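1분기 지원금으로 시작한 마을 공유부엌과 제빵 교육 사업의 중간 경과를 보고드립니다. 지난번 면담에서 요청하신 대로 예산 항목별 집행 내용보다 운영 상황과 남은 과제를 중심으로 적었습니다. 집행 내역서와 영수증 사본은 별도 파일로 보냅니다.

# 리스데일(Lisdale) 공유부엌 사업 중간 보고

## 1. 보고 범위

이번 보고는 부엌 개소 이후 9월 말까지의 기간을 다룹니다. 사업계획서에 적은 네 가지 과업, 즉 공용 조리 공간 운영, 제빵 기초 과정, 소규모 판매자 대상 위생 및 표시 교육, 밀가루와 부재료 공동구매를 순서대로 정리했습니다. 네 과업 가운데 앞의 두 가지는 계획대로 진행 중이고, 세 번째는 한 차례 미뤄졌으며, 네 번째는 방식을 바꾸었습니다.

작성은 현장 운영을 맡은 제페르송 로피스(Jeferson Lopes)가 했고, 회계 관련 문장은 사무국에서 확인했습니다.

## 2. 공용 조리 공간 운영

부엌은 오전 7시에 열고 오후 9시에 닫습니다. 처음에는 오전 9시 개방으로 계획했으나 판매용 빵을 굽는 이용자들이 새벽 시간을 원했습니다. 새벽 개방은 소음 문제로 건물주와 합의하지 못했고, 7시가 현재 합의된 시각입니다. 환풍기를 켤 수 있는 시각은 그보다 늦은 7시 30분입니다. 이 30분 차이 때문에 이용자들은 반죽 계량과 성형을 먼저 하고 오븐은 나중에 켭니다.

보고 기간의 예약은 모두 292건이었습니다. 예약이 가장 몰리는 때는 오후 2시에서 6시 사이이며, 저녁 시간은 비는 날이 많습니다. 저녁 이용을 늘리려고 한 달 동안 저녁 사용료를 낮추어 보았으나 예약 수에 눈에 띄는 변화가 없어 원래 요금으로 되돌렸습니다. 이용자들 이야기를 들어 보면 요금보다 교통이 문제입니다. 오후 8시 이후에는 부엌 앞 정류장에 서는 버스가 한 시간에 한 대뿐이고, 반죽통과 빵 상자를 들고 기다리기가 어렵다고 합니다.

예약 관리는 처음에 종이 장부로 했습니다. 6월에 같은 시간이 두 번 예약되는 일이 세 번 있었고, 그 뒤로는 리렐(Rirel) 예약표를 씁니다. 전화로만 예약하는 이용자가 아직 있어 당번이 대신 입력합니다. 중복 예약은 그 후로 없었습니다.

오븐은 두 대 중 한 대가 7월에 고장 났습니다. 아래쪽 열선 문제였고, 부품을 기다리는 동안 11일간 한 대로 운영했습니다. 이 기간에 예약이 잡혀 있던 이용자에게는 시간을 옮기거나 사용료를 돌려드렸습니다. 수리비는 예비비에서 냈습니다. 수리 기사는 두 오븐의 사용 연수가 비슷하므로 나머지 한 대도 같은 부품을 미리 바꾸는 편이 좋겠다고 했습니다. 이 비용은 현재 예산에 없으며 7항에서 다시 적겠습니다.

냉장고는 용량이 부족합니다. 저온 발효를 하는 이용자가 늘면서 밤새 반죽을 두려는 수요가 생겼는데, 지금은 한 사람당 한 칸만 쓸 수 있습니다. 이름표와 날짜를 붙이지 않은 반죽은 다음 날 오후에 버린다는 규칙을 8월에 만들었습니다. 규칙을 붙인 첫 주에 항의가 두 건 있었고 그 뒤로는 대체로 지켜지고 있습니다.

## 3. 제빵 기초 과정

기초 과정은 6주 단위로 두 기수를 마쳤습니다. 등록 인원은 두 기수를 합해 24명입니다. 1기는 등록자 모두가 끝까지 나왔고, 2기에서는 세 명이 중간에 그만두었습니다. 한 분은 이사, 두 분은 근무 시간 변경이 이유였습니다.

교육 내용은 다음과 같이 나누었습니다.

- 1주차: 계량, 위생, 오븐 사용법
- 2주차: 기본 식빵 반죽과 1차 발효
- 3주차: 통밀과 호밀 섞기, 물의 양 조절
- 4주차: 성형과 2차 발효, 칼집 내기
- 5주차: 발효종 관리
- 6주차: 각자 정한 빵을 처음부터 끝까지 굽기

1기에서는 발효종을 2주차에 다루었는데, 기본 반죽이 손에 익기 전이라 어려워하는 분이 많았습니다. 2기부터 5주차로 옮겼고 강사의 평가는 이쪽이 낫다는 것입니다. 다만 과정이 끝나기 전에 발효종을 집에서 충분히 길러 볼 시간이 줄었습니다. 3기에서는 1주차에 발효종을 조금씩 나누어 드리고 집에서 먹이만 주게 한 뒤, 5주차에 본격적으로 쓰는 순서를 시험합니다.

교재는 에르노(Erno) 교안을 바탕으로 했습니다. 원래 교안은 강력분을 기준으로 쓰여 있어서 지역 제분소 밀가루에는 물의 양이 맞지 않았습니다. 강사가 반죽마다 물을 조금씩 줄여 가며 배합표를 다시 만들었고, 수정한 배합표는 부엌 벽에 붙여 두었습니다. 요청하시면 파일로 보내드리겠습니다.

수강생 설문에서 가장 많이 나온 의견은 수업 시간이 짧다는 것이었습니다. 3시간 안에 반죽부터 굽기까지 마치려면 발효를 서둘러야 합니다. 강사가 미리 만들어 둔 반죽으로 굽기를 하고, 그날 만든 반죽은 집에 가져가 굽게 하는 방식으로 바꾸었습니다. 집에 오븐이 없는 수강생에게는 다음 날 오전의 부엌 시간을 무료로 열어 드렸습니다. 이 시간은 위 예약 건수에 들어 있지 않습니다.

## 4. 판매자 대상 위생 및 표시 교육

시장에 소량으로 빵을 내는 분들을 위한 하루짜리 교육입니다. 7월에 열 예정이었으나 오븐 고장과 겹쳐 9월로 미루었습니다. 9월 교육은 예정대로 진행했습니다.

오전에는 알레르기 표시와 원재료 표시를 다루었고, 오후에는 식힘, 포장, 운반을 다루었습니다. 참가자 대부분이 표시 문구 작성을 어려워했습니다. 특히 견과류가 들어가는 빵과 들어가지 않는 빵을 같은 날 같은 작업대에서 만드는 경우의 표시를 두고 질문이 많았고, 예정 시간을 40분 넘겼습니다. 다음 교육에서는 오전 시간을 늘리고 운반 부분을 줄이겠습니다.

식힘 시간에 대해서도 의견이 갈렸습니다. 시장 개장 시각에 맞추려고 더운 빵을 봉투에 넣는 분이 여럿 있었습니다. 봉투 안에 물기가 차면 껍질이 눅고 곰팡이가 빨리 생긴다는 점을 설명했고, 굽는 시각을 앞당길 수 없으면 전날 저녁에 구워 밤새 식히는 방법을 권했습니다. 빈 저녁 시간을 활용하는 데에도 도움이 될 것으로 봅니다.

## 5. 밀가루와 부재료 공동구매

계획서에는 매달 공동구매를 한다고 적었으나 실제로는 두 달에 한 번으로 바꾸었습니다. 마흐무드(Mahmoud) 제분소의 최소 주문량이 400kg이어서 한 달 수요만으로는 채우기 어려웠습니다. 두 달 치를 모으면 주문량을 채울 수 있고, 배달비도 한 번만 냅니다.

보관은 부엌 뒤편 창고에서 합니다. 여름에 쌀바구미가 나와 통밀 두 포대를 버렸습니다. 이후 통밀은 뚜껑이 밀폐되는 통으로 옮겨 담고, 흰 밀가루는 바닥에서 띄운 선반에 둡니다. 버린 두 포대의 비용은 참가자에게 나누지 않고 사업비에서 부담했습니다.

이스트와 소금은 동네 도매상에서 사는 편이 더 싸서 공동구매 품목에서 뺐습니다. 씨앗류는 수요가 사람마다 달라 다음 주문부터 선택 품목으로 돌립니다.

## 6. 소모품과 소형 기구

소형 기구 항목의 지출은 지금까지 439유로입니다. 스크레이퍼, 발효 바구니, 온도계, 식힘망, 오븐 장갑을 샀습니다. 온도계 두 개는 눈금이 서로 달라 교환을 받았습니다. 오븐 장갑은 한 철 만에 해져서 더 두꺼운 것으로 바꿀 예정입니다.

기구는 쓰고 난 뒤 씻어서 완전히 말린 다음 제자리에 두는 것이 원칙입니다. 철망류는 물기가 남으면 이음매부터 녹이 슬기 때문에 설거지 건조대에 겹쳐 두지 않도록 안내문을 바꾸었습니다. 당번이 저녁마다 기구 수를 확인하고 빠진 것을 장부에 적습니다. 없어진 기구는 지금까지 스크레이퍼 몇 개 정도입니다.

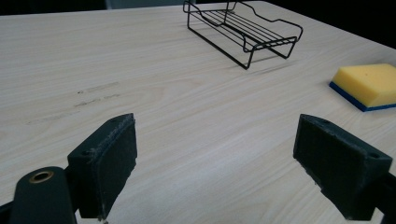 ## 7. 남은 과제와 요청 사항

남은 기간에 할 일은 다음과 같습니다.

1. 기초 과정 3기 모집과 운영. 모집 공고는 이미 나갔고, 저녁반으로 엽니다.
2. 표시 교육 2회차. 표시 문구 예시집을 먼저 만들어 참가자에게 나누어 드립니다.
3. 냉장 보관 공간 확대. 중고 냉장고 한 대를 알아보고 있으나 전기 용량을 먼저 확인해야 합니다.
4. 두 번째 오븐의 열선 예방 교체.

3번과 4번은 현재 예산만으로는 모두 하기 어렵습니다. 표시 교육 연기로 강사비 일부가 다음 분기로 넘어갔고, 홍보비도 계획보다 적게 썼습니다. 홍보비 잔액을 설비 항목으로 옮겨 쓸 수 있는지 승인을 요청드립니다. 승인해 주시면 오븐을 먼저 처리하고, 냉장고는 전기 점검 결과가 나온 뒤에 결정하겠습니다.

건물 임대 계약은 내년 봄에 끝납니다. 건물주는 연장할 뜻이 있다고 했지만 임대료 조건은 아직 받지 못했습니다. 조건을 서면으로 받는 대로 사본을 보내드리겠습니다.

항목 이동에 필요한 서식이 따로 있으면 알려 주시기 바랍니다. 현장 방문은 수업이 있는 오후가 좋으며, 오실 날짜를 미리 주시면 강사와 시간을 맞추겠습니다.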